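Notebook, returns bench, Crabtree building
1/13/24

Picking this up from the last entry, which stopped at the label printer. The printer is fine now. It was the ribbon.

Today was the first full shift where the arm station ran beside the hand benches on sports returns, and I want to get it down while I still remember what went where. Short version for anyone skimming: I'm really happy with it! The arm is slow and the people around it were less tired at the end, and both of those are worth writing about.

Setup first. Station 3 is the arm, on the pale table by the wall. Hand benches are on the other side of the aisle, same as before. Totes come down from receiving already sorted by Wonilance (the scanner software, for whoever reads this from the other building). Soft goods with zippers go to station 3 first if there is room in the queue. Everything else stays with the hand benches. Rackets went by hand, shoes went by hand, anything with a strap longer than a forearm went by hand.

What the station does at the moment: set the case flat, open the zipper, fold the flap back, take the wrist camera pictures, wait for a person to look at the screen and press keep, refurb or scrap. Then close it, if it can. Closing is the weak part, more on that below.

We went for cases and pouches because of wrists. Opening, checking and closing zippers all shift is the job everyone on returns used to trade away. The old rotation sheet had it down to an hour at a time and people still complained, with good reason. I did it for two weeks in November to see what the fuss was and my thumb clicked until the holidays. So the target was never the fastest bench on the floor. We wanted the one job that hurts to stop hurting.

Count for the shift at station 3: 77 cases opened and judged. The whole floor got through 800 returns, so the arm is a small slice of that, and I don't mind a bit. Those are 77 zippers that didn't go through somebody's thumb.

Things that went well

The start position. We moved the case further in from the table edge after the morning trial and the narrow end stopped swinging when the zipper came round the curve. Tiny change, big difference. I'd been ready to rewrite the whole pull path and it needed a strip of tape on the table (tape is blue, please leave it there).

The slower pull. I had been stubborn about speed. The bench people told me weeks ago that you ease off going around the rounded end of a paddle case or the teeth bunch up, and I put it on the list and didn't get to it. Put it in today. Jams dropped right off. I should have done it the day they said it, and I'm writing that here so I do it sooner next time.

The screen. Moving it to standing height was a request from the bench and it's so much better. You can judge a lining without bending, and two people can look at the same picture and talk about it, which they did all shift. There was a long and very enjoyable argument about what counts as a worn lining and what is just a bit of shine. We don't have a written rule for that. We do need one. The hand benches each had their own idea and it never showed, as they all had their backs to each other. 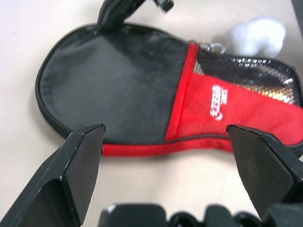 Who decides whether a returned case is kept, refurbished or scrapped?

A person decides, every time. The arm opens the case and takes the pictures, and the station then waits until someone at the screen presses one of the three buttons. If no one presses anything, the case stays where it is and the queue holds.

I've been asked to add a timer that picks keep by default after a while. I'm against it and have left it out. A waiting case is a nuisance, but a wrong keep goes out to a customer, and then the bench gets blamed for a choice that no one on it made. If the queue holds too often we should look at who is covering the screen and whether they have too much else on.

What changed for people today

The zipper rotation is off the sheet. I took it down after first break and there was a cheer, a small one, but I'll take it.

Screen work is a new job and nobody has done a whole shift of it yet, so we don't know what it does to your eyes or your patience. We swapped every hour today. Some liked it a lot. Some said it felt like waiting for a bus. Fair. One idea from the bench was to put the stain removal kit next to the screen, so you can work on refurb pieces between decisions. I love this and want to try it next shift, as long as the solvent stays well away from the station and the lid is on.

Pay grade for the screen: same as the bench. Got that confirmed before we started and read it out to everyone. It should have been in the first announcement, and it would have saved a lot of worry if it had been. Same for headcount. No one has been moved off returns for this. The hours freed up go to the refurb shelf, which has been overflowing since before I came here.

Noise is better than I feared. The gripper motor has a whine when it holds position and the person nearest it noticed by lunch. Going to turn down the hold force and see whether it goes away. If it doesn't, we put a foam panel between the station and bench 1.

Things that went badly

Closing. The arm opens well and closes badly. When the flap comes back over, the two sides don't line up at the neck and the slider has nowhere to go. We ended up closing most of them by hand, which is at least the easier half on the thumb. I've set it to stop after one try now. Before that it would try again and again, and watching it was painful for all of us.

Soft stuff inside. Wristbands and such left in pockets by the customer. The station can't feel into a pocket and I won't pretend a camera replaces fingers there. For now every case gets a quick pat at the screen before it moves on, same as on the hand benches. Please do this even when the picture looks fine.

Dark linings. The pictures come out with highlights on smooth fabric and it's hard to tell a scuff from a bright patch. Tried dimming the lamp and got a darker picture with the same bright patch. Want to try the lamp from the side instead, low down. If that doesn't work, Woltinico lent the Sarolia building a diffuser last year and it may still be in the cabinet there.

Stuck pulls. When the zipper pull lies flat and tight against the fabric the fingers slide over it. The bench trick is to flick it up with a nail. The arm has no nail! Someone suggested gluing a thin lip to one fingertip. I'd rather nudge it with the edge of the tip first, before we start adding parts that can snap off inside a customer's bag.

Stop button. It works, tested at the start and again after lunch. But it sits on the far side of the station from where the screen now is, so moving the screen has made the reach worse. That one is on me. Second button goes in before the next run, and the station doesn't run until it is there.

Numbers and settings, for my own use

Pull speed on the curve is now half what it was, straight sections unchanged. Grip force unchanged. Retries on close set to one. Hold time at the screen: no limit, see above.

Finger pads get changed at 2000 cycles. They are nowhere near it, but I'd like the log on paper by the station as well as in Wonilance, as the bench can't open that page on their logins. Asked for logins for everyone on returns too. They run the thing, they should be able to see what it's doing.

To do
Second stop button, screen side. Before anything else.
Write the lining rule with the bench. Get real worn ones and lay them out, so we can all point at the same thing.
Side lamp.
Lower hold force, listen for the whine.
Stain kit by the screen, lid on.
Nudge move for flat pulls.
Paper log for the pads.
Ask receiving to stop putting wet bags in the same tote as cases.
Order more blue tape.

On the close problem, one of the bench people showed me how she pinches the neck end together with her left hand before running the slider. We have one arm and one gripper, so no second hand. But a simple clamp on the table could do the pinch. I've sketched it on the back of the previous page: two blocks and a spring, nothing fancy. Will cut one from scrap and try it with the arm off first, moving a case through by hand.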